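Kultska — Robot Software Engineer (perception and planning), two posts

Posted 23 Jan 2020. Start in April if you can, later is fine, talk to us.

We write the software that lets an arm sort mixed household stuff into baskets. Small team, lots to do. Need two more people who can write code that runs all day without someone sat next to it. 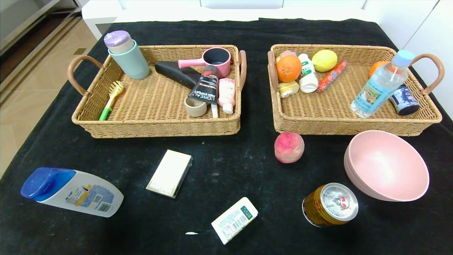
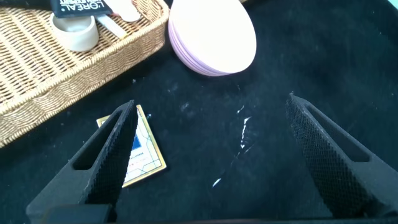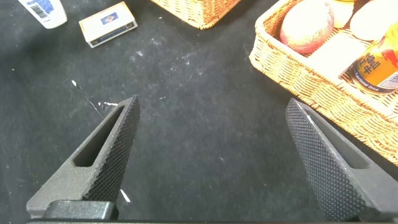
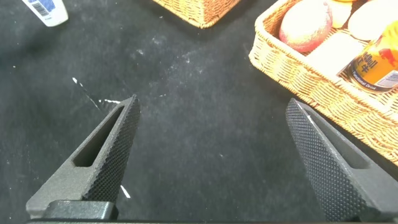
Baskets on the black cloth: one view over the whole table, then three from the wrist.

What the job is

The stack is called Beltotar. Mostly C++, with Python on top for tooling and anything that talks to the learning side. It takes the head view and the wrist views, works out what's on the table, picks something, plans a grasp, puts it in a basket. Sounds simple. Toiletries in one basket, food in the other, and the cloth is dark so depth goes patchy in places and we have to cope with that in software.

Things you would be working on, in no special order:

Post one, perception. Segmentation of clutter, matching the same object between head and wrist views. Cans and bottles on their sides, small flat boxes and cards that barely stand up off the cloth. Baskets too — the weave throws up a lot of false edges and the rim hides whatever sits behind it. We have 3,853 labelled episodes and the labels are not all good. You would own the relabelling tool, which at the moment is a script and a spreadsheet.

Post two, planning and control. Grasp selection, collision checking against basket rims, recovery when a grasp slips. Placing into a basket that's already half full is the bit we are weakest at. Current planner replans from scratch every time somthing moves and it's slow. We want it warm-started. Force limits need redoing as well, a yogurt drink bottle and a can should not be squeezed the same.

Both posts share the dull stuff: logging, replay, calibration between cameras, the nightly test run. 252 regression cases at last count, of which 30 are marked flaky and need somebody to sit down and sort out. Might be you.

What we need

Solid C++ or very solid Python and willing to learn the other.
You've worked on a real robot, or a real camera system, and had it go wrong on you.
Comfortable with transforms. Really comfortable. Frames are where most of our bugs live.
Can read someone else's code without wanting to rewrite all of it.
Tests. Write them.

Nice to have, won't turn you down without it

Motion planning libraries, any of them.
Training and shipping vision models, esp. on small datasets.
Hand-eye calibration.
Build systems — ours is a mess.
Some experience of teleoperation data and how to clean it.

No degree requirement. If you've got a PhD, good, if you learned it in a shed, also good. We don't need a long publication list.

Where and how

On site three days a week at the Damasceno building, second floor, lab is at the back past the kitchen. Other two wherever you like. The robot can be driven remotely for replay and light testing but not for new grasps, for that you come in. Bike store, showers, bad parking.

37.5 hour week. Core hours ten til three. No on-call. Nightly tests report to a channel and whoever's in first has a look.

Permanent, six month probation. Pay depends on experience and we'll give you the band on the first call, before you spend any time on the task. 28 days leave plus bank holidays. Pension. Laptop of your choice within reason, but it has to run Linux.

We can sponsor visas for both posts, it takes a while so say early on.

Also going: the Prurnov project

Separate from the above. Prurnov is our tooling spin-out, replay and annotation viewer for anyone with multi-camera robot logs. Contract work, 124 days, front end mostly, some C++ for the log reader. If that's more your thing put PRURNOV in the subject line and skip the rest of the form.

How to apply

Send a CV, two pages max, and a link to some code. Doesn't have to be robots. If it's all locked up at your current place, write us half a page on a bug you found hard and how you got to the bottom of it.

No cover letter. Say which post, or both.

Then:
Call, half an hour, two of the team.
A task, paid, one day. You get a recorded log and a planner or segmenter that fails on it. Tell us why it fails. Fixing it is optional.
Half day here. You'll see the arm run, meet everyone, we talk through your task. Lunch provided.

We reply to everybody, normally inside two weeks. If you havent heard, chase us, the inbox gets busy.

Adjustments at any stage, just ask. Part time considered for either post, four days easily, three days possibly.

Agencies — no thanks, we have one already.

Applications go through the form on the Kultska jobs page. Closes when both posts are filled.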